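March, second pot of coffee

Glue day again! I mixed the new batch of wheat paste using the Gomby flour (the cheap one, sorry Geert) and it came out way smoother than last time. The trick was letting it sit for 17 minutes before heating, and then stirring like crazy the whole way up to 70. I got one lump, fished it out, moved on.

Test strips are all on the De Graaf paper, grain running long. I did 13 of them and labeled the backs in pencil, so please don't toss them if they look like scrap. The Sisex board is still curling toward the pasted side, which drives me nuts. Going to try lining both faces next and see if the pull evens out.

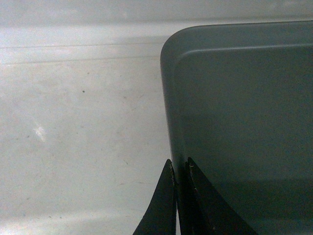
Bench top and the dark gray bin.

Geert Bakker called while I was trimming and wants the Havel atlas rebacked before we touch anything else. Fine by me, but the spine leather is powdery and I'd like to consolidate it first (he'll say I'm stalling, I know, I know). Job number is 1556, it's on the slip inside the front cover.

Still to do: sharpen the paring knife, order more blotters, find out who has my good bone folder. I want it back!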